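Talks & Events / Entertainment Desk
June
By the Rind features desk

Writing about a famous person's health: notes for the Wultton session

Opening

Say who we are. Rind is an entertainment site run out of Plesedholm. We cover music, television and a bit of film. We are a small desk and we post all day, so most of our health stories get written by whoever is on shift when the news comes in.

The talk is about one kind of story: a singer or actor goes into the hospital, or drops out of a show, and everybody wants to know why. I'll use one of ours, the Darkau tour story, because I can talk about our own mistakes without being unfair to another site.

Ask who in the room has written one of these. Wait for hands.

What happened with Darkau

Darkau is a four-piece band. They pulled out of a Monday show with the doors due to open at 7 p.m. The venue put up a notice that said "illness" and nothing else. Our first post went up 80 minutes later. It was short and it was fine. It said the show was off, it quoted the notice, and it told people where to ask for refunds.

The second post is the one I want to spend time on. By then a fan account had said the lead singer was seen outside a clinic. Another site ran that as "reports say." We ran it too and credited them. So a single post from a person we had never spoken to had turned into two news stories by midnight, and each one made the other look more solid.

Read the second paragraph of that post out loud. It has "allegedly" in it twice and "reportedly" once. Then ask the room what we knew at that point. The answer is the notice on the venue's page.

The next morning the band's manager called. The singer had not been to a clinic. A member of the crew had, with a bad tooth, and the two of them have the same jacket. The singer had lost his voice. We changed the post and put a correction at the bottom. The post already had 1,251 comments, and a lot of them were guesses about drugs.

Pause here. Take a question if there is one.

The word "reportedly"

People on our desk used to treat this word as cover. It tells the reader that somebody else said it. It doesn't tell the reader who, or how that person would know. We now ask for both. If we can't write "according to the venue" or "the manager told us," we hold the line until we can.

"A source close to the singer" got the same treatment. An editor has to know who the source is and how close. If the answer is a cousin's friend, we don't run it.

"Rushed to the hospital" is out as well. Most people who go to a hospital go in a car at normal speed. Write "taken" if someone took them and "went" if they went.

Prescriptions and doctors

This part matters most when a story turns serious – a death, or an inquiry. Go slowly.

A prescription is a medical record. If a copy of one lands in our inbox, the first question is how it left the pharmacy or the house. We don't post pictures of labels. We don't print dosages. We have never had a reader who needed the dosage to follow the story.

Being questioned is different from being accused. A doctor who treated a patient will nearly always be talked to if the patient dies. A headline that puts the doctor's name next to the word "probe" will be read as guilt by most people who see only the headline. Write it the long way, even if it runs onto a second line on a phone.

If a warrant or a court paper is public, read the whole thing before quoting it. The one we worked from last year ran to 1,853 words, and the line everyone quoted was explained two paragraphs further down.
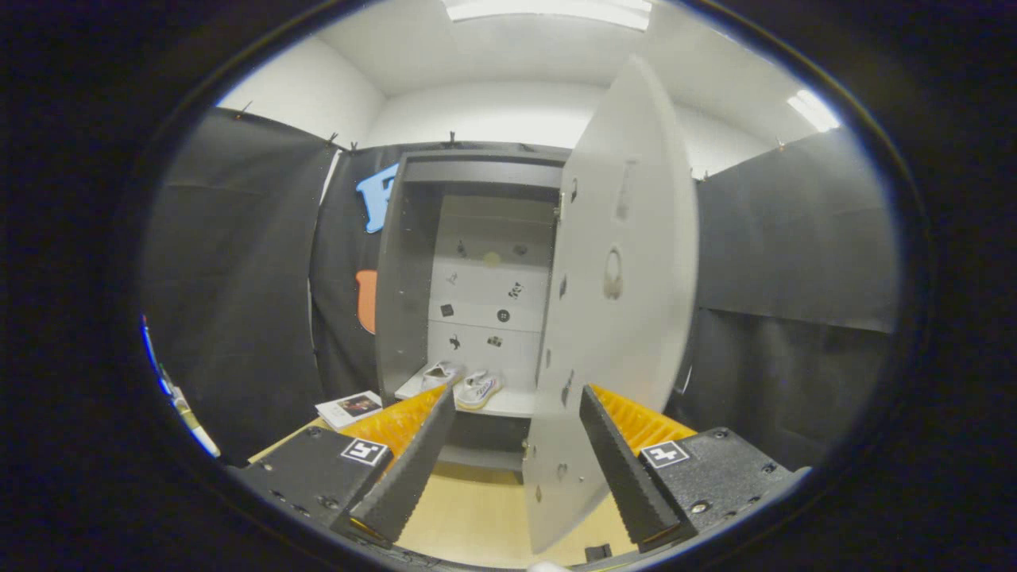
What we do now

Our house rules fit on a page. I'll leave copies by the door. The main ones:

First post: only what the venue, the band or the family has said in public. Add ticket information if there is any.

Second post: wait for one phone call to be returned. If no one returns it, say that we asked and got no answer.

Cause of death: we don't guess, and we don't quote other people guessing. We say that the cause has not been given. If an examiner's office says results will take weeks, we print that and leave it there.

Comments: closed on any story about an illness until the facts are known. We lost some traffic over this. It was less than we expected, and the desk gets through its shift faster.

Corrections: at the top of the post, with the time. On Darkau we put ours at the bottom, and almost 80 percent of the people who opened that page never scrolled far enough to see it.

Likely questions

"Don't you lose the story to faster sites?" Yes, sometimes. On the Darkau cancellation we were behind two of them all evening. The manager called us in the morning, though, and gave us the first interview when the tour started again.

"What if the star posts about it?" Then it's on the record. Quote the post in full, and don't add a diagnosis the person didn't give.

"What about old pictures of the person looking ill?" We don't use them. Pick a stage photo from the current tour, and put the date in the caption.

If time is short, skip the question on pictures and go straight to the handout. The room has to be clear for the ticketing panel.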